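Nakthorpe Open Mic: The Gallery

Home > Gallery > The kit

Hello again, and sorry it's taken me until August to get this page up. I promised after the spring season that I'd put together a gallery of the kit, as people keep asking what we sing into, where it comes from and whether they can buy some of the sillier ones off us (no, sorry, we're attached to them). I've finally had a sort through the cupboard, so I'm putting it all down in one place.

A bit of background if you're new. We meet every Tuesday upstairs at the Solanki Rooms, doors at 7, and anybody can get up and do a song, a poem or ten minutes of whatever they like. When we started there was one microphone and it buzzed. You learned to hold it by the bottom and not move your thumb! Now we've got far more than we need and I wouldn't part with any of it.

How we paid for it

The bulk of the money came from the sponsored singalong, which made 1,106 pounds before costs and 1,003 once we'd paid for the room and the printing. I'd been hoping for half that. We put 377 of it straight into microphones and stands, and the rest went on the speakers and a decent mixer from Movesier, who were very patient with my questions on the phone.

A good few of the handhelds were second-hand. I used to be snobby about that, but give the grille a proper clean and swap the foam inside and you're fine. I do mine at the kitchen sink with a soft toothbrush, grille off first, and leave them on a tea towel overnight. Please don't spray anything straight into a microphone. I've done it, and it went in the bin.

Why so many colours

This started by accident. I bought a bright one because it was cheap, and then found that people remember which is theirs when it isn't black. If there are three of you up doing harmonies, it's so much easier to shout "turn the orange one down" than to work out who's on channel four. The younger ones go for the pastels and there's a bit of a race for the pink. I've stopped refereeing.

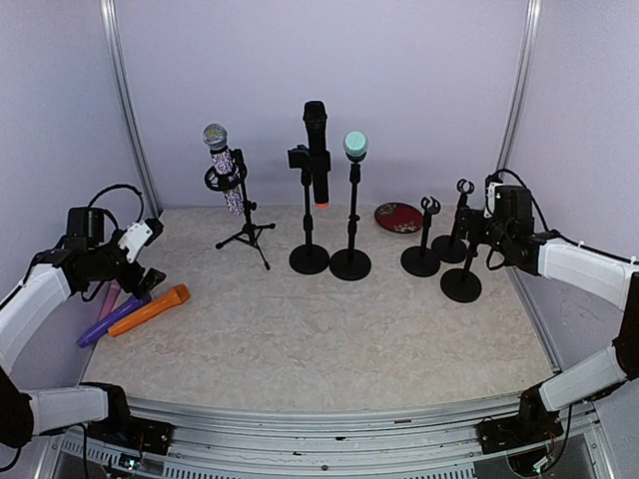 Purple, orange and pale pink lying loose on the left, with stands along the back. The sparkly one on the little black tripod is covered in purple and silver gems, and I love it more than is sensible.

The mint green one seems to suit the quieter singers, though I think that's mostly down to me fussing with the levels whenever it's out. As for round bases versus tripods, I'd go round if your stage is small. Tripod legs take up more floor than you'd think, and we've had a few stumbles on the way to the bar.

If you'd like a go on any of them, come early and ask. Bring your own if you prefer, just put a bit of tape on it with your name. We had two identical ones go home with the wrong people last winter and it took weeks to sort out.

Next gallery will be the lights, once I've untangled them. I've also got a box of old Skoro leads going free to anyone who can use them, most of them fine, one or two a bit crackly. Drop me a line through the contact page.

Posted in: Gallery, Kit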